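Packaging notebook, snack pouches
Tuesday, April 6, 2021
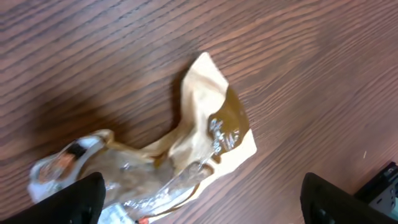

Pouch on the big table, paper part folded up into a peak, clear film bunched at the end.

Right, back on the pouches after a long gap (the last proper entry is from January, sorry Maysoun). The job is still the one Bulter gave us: paper on part of the pack, clear film on the rest, and they want to know why people at their end keep complaining that it looks tatty in the bowl by the till. I've been scrunching the things all morning and I must say I'm enjoying myself far more than I should!

First thoughts. The paper keeps whatever shape you give it. Fold it up into a point and it stays in a point, and you can press it flat with your thumb but the crease is there for good. The film is livelier, it wants to spring open again, and I had to give it a proper twist before it would stay bunched. So you've got two materials pulling different ways in one small packet and the join takes all of it. I had 4 pouches go at the join by lunch, all on the film side. Danjuma reckons that's the seal temperature. I reckon it's the width of the overlap, and we have a biscuit riding on it.

The brown patch is the bit I keep coming back to. It's lovely and shiny when the light catches it, very smart against the pale paper, but the white lettering runs across it in such small type that one decent fold and you can't read a word. I tried tilting it under the lamp and it only made the glare worse. If Bulter want the name to survive a coat pocket they'll need bigger letters or a matt finish, and I'd go for both. Fadi has the artwork file so I'll pester him.

Also had a go with the Rana paper, the heavier one. Nice to hold, but it's noisy, and it cracked along the fold after two goes. Put it back in the drawer. Jihad wants it tried again after a day in the damp cupboard, fair enough, I've left two in there with his initials on.

Things to sort:
Order another 100 blanks from Grostirby, the standard weight, and check they're cut square this time.
Ask Ayman where the good crease ruler went. It isn't on the hook.
Wider overlap at the join, try 3 mm more and leave everything else alone.
Matt sample for the patch, if Wetance still do short runs.

Note on the table: the dark grain is pretty but it's hopeless for looking at clear film, you end up seeing the wood through it and missing the small splits. I'm going to put a sheet of white card down tomorrow and go through this morning's failures again, they're in the tray marked JOIN. Please don't tip them out, they look like rubbish but they aren't!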